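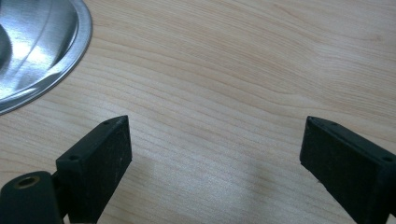
木纹桌面,左上角不锈钢的一块

各位,

赶着出门,先把这封发了,想到哪写到哪,错字自己脑补。

主题还是那个老的,Re: 长桌上的灰圈 / 钢盆到底放哪。列表存档里是第1534封开头的那一串,新来的可以翻,不翻也行,下面我引了一段。

先说结论,免得有人看到一半就去烧水了:

桌子这个月不打磨。谁都别磨。砂纸我收起来了,在水槽下面那个柜子的最里头,别去找。

钢盆可以继续上桌。但是不准拖。拿起来,放下去。就这么点事。

湿盆先擦底再上桌。擦底,光擦里面没用,水都在底下那一圈。

以下细讲。

一、桌面是什么料

吵了好几轮了,我去问了Zasititz那边,就是当初卖桌子给Skirnstead的那家。接电话的人翻了半天单子,说这一批浅色的有两种做法,一种贴木皮,一种是仿木纹的贴面,外观差不多,单子上只写了“浅色木纹”,没写哪种。等于没问。

他给了个土办法:看桌子侧边,端头的纹路跟桌面接得上就是实木,接不上就是贴的。我蹲下去看了,侧边封了一条边,什么都看不出。有人说翻过来看背面,行,谁来翻,那张桌子你们搬过没有?我搬过,腰疼了两天。

所以先按最娇气的那种伺候。也就是按薄木皮算。木皮薄得很,磨一次少一次,磨穿了露底下的板,那就真没救了。要是最后查出来是贴面,那更不能磨,磨了纹路就没了,一块白的。两头都是不能磨。我不明白这事怎么还能吵。

上油的事也一样,先停。如果是贴面,油根本进不去,浮在上面一层,粘灰,揉面的时候还会蹭到面团上。Golob那罐木蜡油我看了说明,写的是用于未封闭的木材。我们这个封没封,不知道。拿一滴水试试就知道个大概:滴上去,等一会儿,水珠站着不动就是封的,慢慢洇开颜色变深就是没封。我打算在靠墙那头试,试完再说。请不要自己先试,尤其不要拿酱油试(是有人问过)。

二、灰圈

灰圈分两种,之前大家混着说,越说越乱。

一种是水痕。盆底带水,压在桌上一晚上,第二天一圈白蒙蒙的,或者发灰。这种通常浅,干布多擦几下,过几天能淡。

另一种是金属蹭的。不锈钢盆底在硬面上来回拖,会留下很细的灰线,摸着是平的,没有坑。看着像划伤,多数时候能擦掉。这个要用湿布加一点点小苏打,调成糊,手指头裹着布,顺着木纹轻轻走,别打圈。走完马上清水过一遍,再擦干。小苏打留在上面干了会发白,然后你们又会写信来说有白圈。

第三种,真划伤,指甲能卡住的。这种别动,写信告诉我在哪头,我记下来。

辨认的时候请斜着看,开灯斜着看,正对着看桌面反光,什么都像圈。上次有人报的一条“很长的弯痕”,我过去看了,就是木纹。这桌子纹路本来就是一道一道弯的,深一点浅一点,都是它自己长的(或者印的,见第一条)。

三、盆

Vovitz那套钢盆现在的情况,大小混着摞,湿着摞,摞完拔不开。上个月我拔一只中号的,拔开的时候手肘撞到柜门,现在还青着。请:

先擦干再摞。里外都擦。
大的在下,同号的别硬塞。
真的卡住了,外面那只下半截泡热水,里面那只倒点凉水,等一等,转着拔。别往桌沿上磕!!磕桌沿的坑我已经认出来是谁了,不点名。

卷边的那几只,边里头容易藏水,看着干了,一倒过来又滴。擦完倒扣在布上晾一阵再收。倒扣在布上,不要直接倒扣在木头上,一圈水闷在里面,比正着放还糟。

盆盖跟盆不成套,别费劲配了。哪个盖得上就用哪个。

另外钢丝球不要碰盆里面。有人拿钢丝球刷发面的盆,刷出一片一片的毛,之后面粘得要命。凉水泡半个钟头,面自己就起来了,用刮板一推就下来。热水反而不行,热水把面烫熟了,糊在上面更难弄。

四、上桌的规矩(暂行)

1 桌面清完再摆东西。先扫粉,后湿擦,再干擦。直接湿擦等于在桌上和稀面糊,干了一层壳。
2 盆底下垫布,厚一点的那种,灶台旁边挂着。垫布湿了就换,湿垫布比不垫还坏。
3 热的锅和热的盆一律不上木头桌。刚从炉子上下来的去石板那边。贴皮的桌子怕热,胶一软就起鼓,鼓了按不回去。
4 柠檬、醋、番茄那些,洒了马上擦。
5 和面的时候盆别放正中间,放一头,中间空出来干活。以前放中间的,一转身胳膊肘就扫到,盆就得挪,一挪就是拖。
6 收工桌上不过夜留盆。留一只都不行。

第6条有人要反对我知道。见下。

把上一轮的信引一下,不然新来的不知道我在回什么:

> 大家好
>
> 关于收工后桌上不留盆,我有不同意见。
>
> 我们早上那一班五点半进来,第一件事就是和面,盆在桌上直接就能用。要是全收进柜子,得先开柜,搬一摞,抽出要的那只,再把剩下的放回去,柜门还是朝里开的那种,灯又暗。冬天手僵,摔过一次,声音你们没听见,楼上听见了。
>
> 再有,干净的干盆放桌上一晚上能有什么事?我家里的就这么放了好多年。水痕是因为有水,没水就没痕。问题在擦不擦,不在放不放。
>
> 建议:允许留一只,大号,擦干,垫布,放在靠窗那头固定的位置。别的照收。
>
> 还有那个灰圈,我觉得有一半是木纹看花了眼。
>
> 另外问一句,那罐Golob谁买的,花了177,记在哪一栏?我这边的本子上没有。

好,逐条回。

柜门的事,对,是难用。我去看了,合页可以换边,两颗螺丝的事,我带螺丝刀过去弄。灯的话,柜子上面那个灯管老是闪,换根管子,已经买了,搁在门厅。谁高谁换,我够不着。

摔盆那次不算数,那是地滑。地滑是因为有人把擦桌子的水直接甩地上了,又是另一封信的事。

“干净的干盆没事”,道理上我同意。实际上我连着几个晚上去看,说是干的,拎起来底下一圈水印。卷边里流出来的。没人存心骗人,擦的时候它就是干的,放下去它才慢慢往下走。所以才有倒扣晾一阵那一条。

177那笔是我垫的。收据在抽屉里,跟电费单夹在一起。记“杂项”就行。暂时用不上也不退了,开过封的,店里不收。要是试出来桌面吃油,正好用;不吃油就给砧板用,砧板干得都要裂了,也没人管它。说到砧板,大的那块已经有一条缝了,别再竖着泡水槽里。

灰圈一半是看花眼,同意。我自己也看花过。

所以,我退一步:允许留一只。条件三个,擦干,倒扣晾够30分钟,正过来放垫布上。位置就靠窗那头,我用纸胶带贴个角。纸胶带别撕,撕了又没人知道放哪。也别换成那种黄的宽胶带,那个胶撕下来会带木皮。

试到下个月底。到时候如果靠窗那头没有新痕,就算正式的。有的话再吵。

五、擦桌布

差点忘了。擦桌子的布跟擦盆的布请分开!!现在全混一块。蓝边的擦桌,白的擦盆,抹灶台的是那几块旧毛巾剪的。现在我打开篮子,哪块都是油的。拿油布擦桌,桌面一片一片发亮发暗,又有人写信说桌子“花了”。没花,是油。温水加一滴洗洁精,擦掉就没了。

布每周煮一回。轮到谁谁煮。表在门后面。表上现在有7个人名,其中一个早搬走了,所以每到那一周布就没人煮,大家都以为有人煮。我把名字划了,后面的顺次往前提一位,自己去看一眼。

洗衣粉别放太多,冲不干净,布是硬的,擦在桌上一道道的白印。对,这也有人报成划伤。

六、关于“要不要铺一块板”

有三四个人分别提过,在桌上铺一整块大案板,一劳永逸。我的看法是先不铺。

重。铺上去就不会有人掀起来擦,底下藏粉,藏水,藏一个礼拜就有味儿。我以前合租那家就是铺了一块,搬家时掀开,不说了,有人在吃早饭。

高。桌子现在的高度矮个子刚刚好,再垫一层,揉面使不上劲,全靠胳膊,肩膀受不了。

而且会滑,得垫防滑网,防滑网那种软胶跟木面压久了会咬上,留一格一格的印子。比灰圈难看多了。

如果铺,我宁可铺软的硅胶垫,用完卷起来走人。但硅胶垫也有人不爱用,说粘手。那就撒粉。

这条接着讨论,我没有死守的意思。但要铺的人请先说清楚谁每天掀。

桌面,盆靠角放,中间留着:
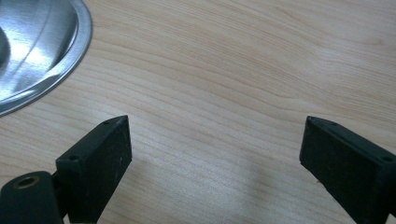

Đạt Quan 回:靠角放我没意见,我自己就这么放,只是左撇子怎么办?我右手按面左手抓粉,盆在左边正好,换个右撇子来就是反手,抓一把粉从面团上头横过去,撒一路。你们定一个固定的角,等于定了一只固定的手。我看贴胶带贴两个角,一头一个,谁来谁挑,收工的时候都归到靠窗那头就完了。还有硅胶垫我投反对,去年用过,卷起来的那道弯永远压不平,擀皮擀到那儿就破,饺子煮出来一锅片汤。要我说粉多撒点,桌面就是桌面,用完擦干净比什么垫子都强。小苏打那个办法我试过,管用,但是别用旧牙刷,布就行,牙刷走两下就有毛道了。合页你要是弄不过来叫我,我有那种短柄的改锥,柜子里转得开。

(上面这段是他早上单独发我的,没发到列表,我问过了,可以转。)

回他:

两个角,行。照办。胶带我多带一卷。

左撇子的事真没想到,不好意思。那剪子也是右手的,你是不是一直凑合着用?下次采买记上一把。

短柄改锥,要,麻烦带来,放门厅灯管旁边就行。我那把长的,昨天比划了一下,柜子里头果然转不开,手背蹭掉一块皮。

硅胶垫算一票反对。目前反对多。铺板那边没人举手说每天掀,那就是不铺,至少眼下不铺。

擀皮那块桌面,顺便说一句,擀面杖底下夹了硬东西也会压出坑来。干面疙瘩、盐粒、芝麻,都会。擀之前手掌抹一遍,摸到颗粒就扫掉。做麻饼那一班请特别注意,芝麻满桌都是,第二班来的人一擀一个点。先用刮板斜着推,推到桌边接住,别用嘴吹。

还欠着的事,列一下,认领的直接回这封:

柜门合页换边 —— 我,加短柄改锥
柜上灯管 —— 高个子,谁都行
靠墙那头滴水试验 —— 我,别抢
两个角贴纸胶带 —— 我
砧板上油 —— 空着。要先晾透,竖着靠墙晾两天,两面都要见风,再上油,薄薄一层,隔天再一层
篮子里的布分色 —— 空着,顺手的事
门后的表重抄 —— 空着,字好看的来
左手剪子 —— 写进采买单,买东西那位看到请回个“收到”

楼上问能不能早班晚一刻钟开搅拌机。早班自己商量一下,五点半确实早。我个人觉得先手和,后上机器,时间差不多就错开了,面也不见得差。别在这串里回,另起一封,主题写清楚,不然又是Re: Re: Re: 长桌,点进去讲的是搅拌机。

还有回信的时候请把底下引文删一删,上次有一封正文两个字,“同意”,下面拖了满满一屏。手机上看得眼都花了。我这封也长,我知道,下不为列。

有两位发来的信被系统扣住了,附件太大。照片缩小一点再发,或者干脆用字说在哪头、多长、指甲卡不卡得住,比照片好使。反光的桌面拍出来全是亮的,看不出什么痕。

哦还有,Vovitz那边问要不要补两只小号盆,跟原来的一个型号。我倾向不补。现在的柜子已经满了,小号的平时也就打个蛋,拿碗不行吗。想要的人自己出来说,说一下拿来干嘛。

水开了,走了。晚上九点以后能看信,急事敲门。

补一条,刚走到门口又想起来的:靠窗那头下午太阳直晒,浅色木头晒久了会变深,盆一直压在同一个地方,底下那块晒不着,日子长了也会有个圈,这个圈可擦不掉。所以垫布用大块的没用,一样有印。白天请把那只盆挪开,或者把帘子拉一半。帘子绳子卡住的话往左下拽,别硬拉,再往左下。

再补:胶带角如果已经有人贴了,别揭,我去看了再说。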